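Visit report, Turnden glaze works, May 23, 2025

Line 2 fires matte glazes on cups and small bowls. Peak hold is 226 minutes, and each car carries 525 pieces.
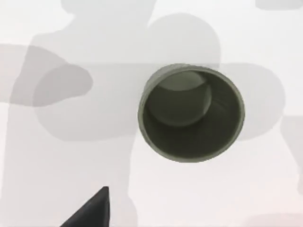

Lumturie Papadopoulos objected that the hold figure covers the olive glazes only; whites come out sooner.

Cooling is by damper — no forced air until the car reads under 100 °C. Zupan supplies the clay body, Vilton the frits. 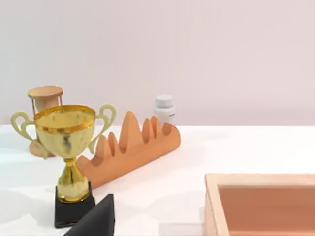
**Warehouse and dispatch**

Seconds are sold at the gate until August.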